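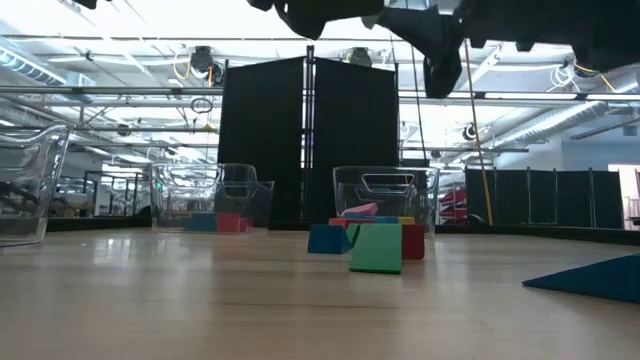

Mixed pile, with the clear bins behind it. Light green block at the front.

April, after lunch

Block intake, continued. The packing slip from Asumham says 312 pieces. Songül's count this morning says 329. Songül does not miscount, so either Asumham is generous or we have absorbed somebody's leftovers again. My money is on the leftovers. The old Öztürkmen set was stored on the same shelf, in a carton with a lid that closes on three sides.

Plan as written yesterday: sort by color, one color to a bin. Plan as of 1:30: sort by color, when we have enough bins on the table, and when we agree what a color is. Dark blue and blue are one color according to Junaid and two according to Sofia. Dark red, red and pink went the same way. The green block with the darker lower edge was entered as "green, mostly." I have asked for that to be changed to "green."

For now:
- all blues together
- all reds together, including dark
- pink on its own, under protest
- green together
- yellow together, wherever it's hiding

Shapes. The slip calls everything that isn't a rectangle a "wedge." This covers the ones with a single sloping side, the ones that are wider at the bottom than at the top, and at least one thing I would call a ramp. I've started a page of outlines at the back of this book, traced around the real pieces in pencil. Please trace, don't draw freehand. Müzeyyen's freehand ramp looks like a shoe.

Bins. I like the clear ones. You can tell what's in them without getting up, and the cutout near the rim is good for carrying. Complaints: the sides taper, so the rectangles settle at odd angles and waste a corner, and bins parked one behind the other become hard to read. I reached for the same red block twice this morning through the wrong wall. Leave a hand's width between them.

Empty bin weighs 125 g on the bench scale. Write the net weight on the sheet, and put the bin letter next to it. Yesterday's sheet has a lovely column of weights and no letters at all. (Mine.)

Labels: the paper ones from Nikiteck come off in the wash and leave the glue behind, which seems like the wrong way around. Going back to masking tape and marker until Jhonatan finds the others. He says they're in the gray cabinet. I have been in the gray cabinet. 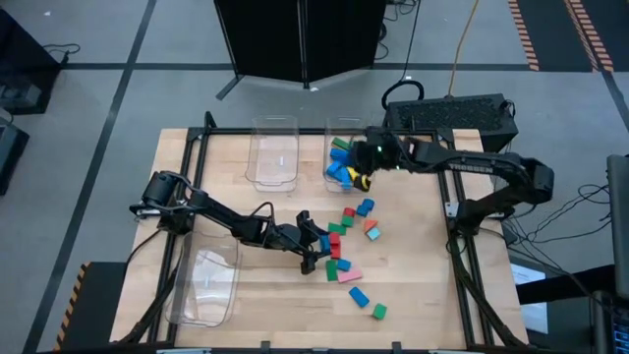 Do the blocks have to be sorted again if a bin ends up with mixed colors?
Only before the final count. During the day a mixed bin is fine to leave, as long as it's marked "mixed" on the sheet and nobody writes a color against it.

3:40

Washed a first batch of 30 in warm water and dish soap, dried on a towel. No color on the towel, so the dark reds are cleared of suspicion. Two of the rectangles have a rough corner. I set them aside with tape on them and told Sofia, who had already set them aside with different tape.

Compared a few pieces against the Öztürkmen leaflet. The pink ones don't match anything in it. Their edges are a touch sharper than the reds from Asumham, and they don't sit flush when stacked. So possibly a third source, which I would rather not think about before coffee.

Tellovard want the set back sorted and boxed, with a list. They did not say whose extra pieces they want. I've drafted a note asking, and will send it once the count has been the same twice running. Junaid gets the second count, starting from the yellows, and he isn't to look at Songül's number first. It's on the whiteboard in large figures, so somebody please wipe it.

Still to do:
- second count
- replace the lid on the old carton, or the carton
- finish the outlines page, redo the shoe
- ask Jhonatan which gray cabinet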